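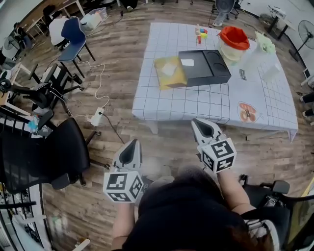
A low table set out for sorting in the Bakodton hall, with toy blocks and a lidded container among the items.

Small household items go to new homes in Bakodton

Households in Bakodton are being asked to look through their drawers and cupboards for small things they no longer want, as the village's swap table returns for a second summer.

August 17, 2016

The table accepts anything that can be lifted with one hand. Toys, packaging that can be reused, plastic tubs, ornaments, desk items and cables have all been handed in since the appeal opened in May. Clothes and books are not taken, as both already have a collection point in Holthorpe.

Items are laid out on a low table covered with a black and white gridded cloth and sorted into groups before they are offered to the public. Boxes and cartons are kept together, with children's blocks in a pile of their own. Anything with a lid is checked to see that the lid fits.

More than 200 items were handed in last year, and 100 of those went in the first afternoon. What was left over was taken to the Joshi recycling depot on the Jatcombe road. 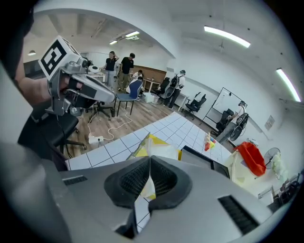
Sorting takes longer than the swap itself. Building blocks are the slowest, as sets often arrive mixed and have to be separated by size before they can be bagged. Plastic tubs are washed and matched with their tops, and any with a crack go straight to the depot.

Cardboard packaging is kept if it is clean and still holds its shape. It is popular with people who post parcels and usually goes early.

Electrical goods can be left at the hall but will not be put out until they have been tested. Glass should be wrapped and marked.

Visitors may take up to two items each and do not need to bring anything in return. There is no charge. Parking at the hall is limited, and drivers coming from Jatcombe are advised to use the field entrance.

Donations can be left inside the hall's main door during normal opening hours. Bags should be tied and kept clear of the fire exit.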